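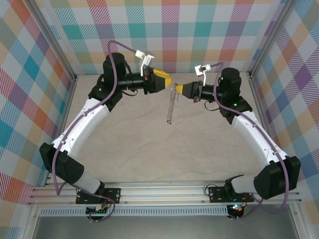 Small chain, silver-colored metal

Untangling a fine chain without losing your mind

imrie_76
My grandmother's necklace came out of a moving box in October as one solid knot. I've been at it for 2 evenings with a sewing pin and bad language. The jeweler in town wants $30 to try, and he stressed the word try. Ideas?

vurker
Baby oil. One drop, flat plate, two pins. Poke the middle of the knot and wiggle until it loosens up. Don't pull the ends, ever.

MhairiU
Not oil. You'll spend a week getting it back out of the links. Talcum powder does the same job and rinses off.

vurker
I've done it with oil for years and my chains are fine. A little dish soap afterward, big deal.

MhairiU
Your chains are fine and your tablecloth is see-through.

struan319
Undo the clasp first. I only mention it because I once worked for an hour on a chain that was still fastened.

imrie_76
It was still fastened. Moving on.

plolden
Is it gold or plated? If it's plated I'd go easy with the pins, they scratch. Wooden toothpicks are slower but kinder.

imrie_76
Plated, I think. She told everyone it was gold, but she also told everyone she was 30.

vurker
Toothpicks snap. Then you have a knot with lumber in it.

imrie_76
Update: powder and toothpicks, forty minutes, all but one knot out. The last one is right by the clasp and I've decided it can live there – my hair covers it.

MhairiU
Powder. Noted for the record.

vurker
Oil would have gotten the last one.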